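Can a machine do my chores yet? The questions I get most

Search this site Search Popular: vacuums, laundry, dishes

9 min read

I write about home and workshop automation, mostly because I hate cleaning and I like gadgets, and over the years the same questions keep landing in my inbox. So I finally put the answers on one page. Last updated 31 August 2021, and I'll keep poking at it when something changes.

The very short version is: some chores yes, most chores no, and tidying up is way harder than anybody in a commercial wants you to think.

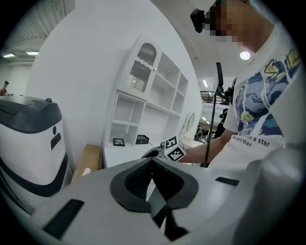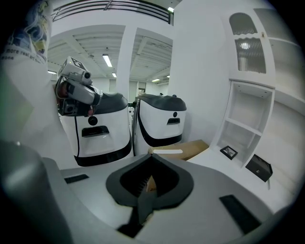

Hand-held gripper up front in both, with white machines and white shelving beyond it.

So can I buy a robot that cleans my house?

You can buy one that cleans your floors. That's a real product, it's been real for a long time, and I love mine to an embarrassing degree. It bumps around under the couch and eats dog hair and asks very little of me. But floors are the easy part of a house! They're flat, they stay where you left them, and the robot never has to pick anything up. The second you ask a machine to lift a sock off that floor and put it somewhere sensible, you've gone from a thing you can get at the store to a thing people write their thesis on.

Okay, but I saw a video of one folding a shirt.

Me too, and I got excited too. Now go back and look for the little number in the corner that says how much they sped it up. Also look at how the shirt starts out. If it's laid flat on a table with nothing else near it, somebody has done a good half of the job already. My laundry starts as a ball, with a fitted sheet wrapped around all of it and one kid's sock inside the sheet. I have not seen a video of a robot dealing with that, and I watch a lot of these videos.

Why is picking stuff up so hard? My toddler can do it.

Your toddler is amazing, is why. Think about what goes on when you grab a mug off a shelf. You see it, you know which side has the handle, you know it'll slide a little, you squeeze just enough, and you feel it start to slip before it slips. You do this while talking on the phone. A gripper with two jaws has to get all that out of cameras and motors, and a mug is friendly! Try a plastic bag. Try a flattened cardboard box lying against the floor, where there's no edge sticking up to get hold of. I put that one to the test at my own place with a pair of kitchen tongs, which is a pretty good way to feel what a robot feels. Took me forever, and I said some words.

What are those hand-held grippers for?

For teaching, mostly. A person holds the gripper by its handle and does the chore with it, a camera on the tool watches the whole thing, and later on the recordings go into training a robot arm to do something similar. The checkered square stickers and cubes you see on this kind of gear are markers, so software can work out where things are and which way they're tilted. I like this approach a lot. You don't have to program "open cabinet door" line by line, you just open a bunch of cabinet doors.

How many times do you have to show it?

More than you'd like. Anca Cozma, who runs the training side of a project called Avram, told me they were up to 2586 recordings of putting things away on shelves, and they threw out 523 of those for being sloppy. Bad angle, dropped item, somebody's thumb over the lens. And that was one kind of chore! She figures the next one will go quicker, but she figured that last time too.

Will it work in MY kitchen, though?

Probably not on day one. A robot that learned on one set of shelves can get badly confused by another. Glass doors are a pain, mirrors are a bigger pain, shiny floors throw the ceiling lights right back into the camera. Man-sik Seok, who does shop-floor automation over in Herkham, has a rule I've stolen: before you spend a dime, stand where the robot would stand and take a picture, then see how much of it is glare. He does this with his phone, held at about knee height, in front of clients.

What about shops and warehouses? Are they further along?

Way further, for the dull stuff. If the same box comes down the same belt all day, a machine has been able to handle it for ages. The stocking room at Nonddale (they do parts kits for small engines) moved 1702 bins in August with a wheeled base that just carries things from one end of the building to the other. No arm at all. People load it, people unload it, it drives. I asked if they wanted an arm and the answer was a pretty firm "not yet" – they'd tried one on loan and it was fine until somebody put a bin in sideways.

And that's kind of the whole story with shops versus homes. In a shop you can make a rule that bins don't go in sideways. I have tried making rules like that at home.

Wheels or legs?

Wheels, if you've got flat floors and you'd like it to work. Legs are very cool and I will watch them all day. But a base on wheels doesn't fall over when the battery runs down, and it can carry a heavy arm around without much fuss. Stairs are the obvious problem. My house has stairs, so when the day comes I'm either buying two or carrying it up myself, which sort of defeats the purpose.

Is there anything besides a floor vacuum worth buying today?

A dishwasher. I'm serious! It's a box that washes your dishes by itself and we all quit being impressed by it decades ago. Robot mowers are good if your yard is simple. Window robots are okay, a bit slow, kind of creepy at night. I tested the Sumum countertop wiper and it wiped the middle of my counter very nicely, then left a neat ring of crumbs around the toaster. I sent it back.

Should I wait before I replace the old vacuum?

No. Don't hold off on a floor robot hoping the one with arms is just around the corner. The arms aren't coming this Christmas or next Christmas. Get a decent one, maybe a model from last year, and empty the bin more often than it tells you to.

When will there be one that tidies a room start to finish?

I got this one so many times that I ran a reader poll, and 352 of you answered. Most picked "within ten years." I picked it as well, then changed my vote, then changed it back. Here's where I've landed for now: I think we'll get something that does two or three tidying jobs pretty well, slowly, in a room you've set up to suit it. Put the shoes on the rack, put the cups in the sink, stack the boxes. A whole messy room with no help, while you're out at work? I'd want to see it in person, at normal speed, in somebody's actual living room.

Will these things take people's jobs?

Some tasks, yes, and I don't want to be cute about it. In the shops I've visited, it's the walking that goes first, all that pushing carts back and forth. The picking and sorting and fixing is still done by people, and somebody has to rescue the robot when it parks itself against a pallet. Whether those people get paid better for it is a question for their boss, and I'd encourage you to ask.

Can I come see one somewhere?

Try your nearest college with an engineering department, and look for their open house day. Go early and bring something annoying for it to pick up. I bring a tea towel.

You didn't answer my question!

Send it over and I'll add it. If it's about whether a robot can clean a litter box, I've had plenty of those already, and I'm working on a separate page with my sister's two cats.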